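Notes from the Bedov open day

Posted 8 Aug 2020

Typing this up on the train home, so excuse the state of it. Bedov opened its controls workshop for the morning, two sessions, small groups, masks on, sign in at the roller door. I went to the first one. Only went because they'd said the talk would be on safety rules for small robot cells and not another sales pitch. Mostly true.

First stop was the rule board by the door. Laminated, A3, four rules in big type:

1. No one reaches into the cell while the arm is enabled.
2. Red mushroom head means stop. Red is never used for anything else.
3. Every loose control is treated as faulty until it's been tested and tagged.
4. If you move the fence, you redo the risk assessment.

Rule 4 got the most discussion. A bloke from a packing shed asked what counts as moving. Answer – anything you need a spanner for. Someone else asked about a fence panel on castors and was told there shouldn't be one. Fair enough.

Then through to the sorting benches, where the arm handles pushbuttons and switches. The job is called Histum on all the paperwork and nobody said what it stands for. Their parts list for it runs to 3,851 lines, which seemed like a lot until they explained that every combination of head, collar and contact block gets its own line. 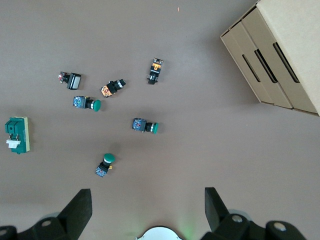
The colour business took up a good chunk of the talk. Green for start, or for nothing in particular if the site prefers white or black for start, but you pick one and write it down. What you don't do is mix them in the same building. They'd seen a site with green start on one line and green reset on the next, and an operator moved between the two every shift. Selector switches got a mention as well: a key switch for mode changes, key comes out, key lives with the supervisor. Not on a hook beside the panel. Half the group looked at their shoes.

Also contact blocks. Stop circuits want normally closed contacts, so a broken wire stops the machine instead of leaving you with a dead button. I knew that. What I hadn't thought enough about is the block coming off the back of the head. Their advice was a self-monitoring block where you can get one, and otherwise a check of the latch at every service, with a pull by hand. Write down that you did it. An unsigned check didn't happen, as far as their auditor is concerned.

Short break, tea from an urn, bring your own cup.

Second half was e-stops only. Main points as I scribbled them:

– It's a backup. It doesn't replace the gaurd or the interlock.
– Must latch. Twist or pull to release, and releasing it must not restart anything.
– Reachable from every spot where a person normally stands, including the spot where they stand to clear a jam.
– Nothing hung on it, no tape, no homemade collar to stop bumps. If it's getting bumped, move it or buy the proper shroud.
– Test each one separately. Pressing one and walking off doesn't tell you about the others.

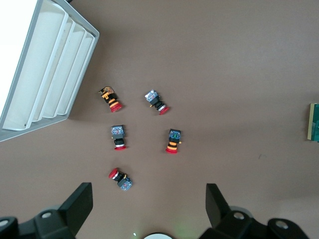
Emergency-stop switches on the bench, red caps and contact blocks.

Testing interval was the only real argument of the day. Bedov does theirs monthly. The Landen people (they do the fencing) reckoned each January was plenty for a low-risk cell, and it went back and forth until somebody pointed out we were past time. My view, monthly, it takes a few minutes. Put it on the same sheet as the light curtain check.

Things I'd have liked more of: speed limits in teach mode, who is allowed to hold the pendant, what happens on night shift with one person on site. All got "good question, see the handout". The handout is 2 pages and dosen't cover night shift.

Practical bits if you're going to the next one. Parking is on Grīnberga side, gate shuts when the session starts. Closed shoes, they do check. Floor tape means what it says, yellow you can stand on, red and white you can't. Limit of 200 names on the mailing list form before they close it, so put yours down on the way in.

I've got a spare copy of the handout if anyone at our end wants it.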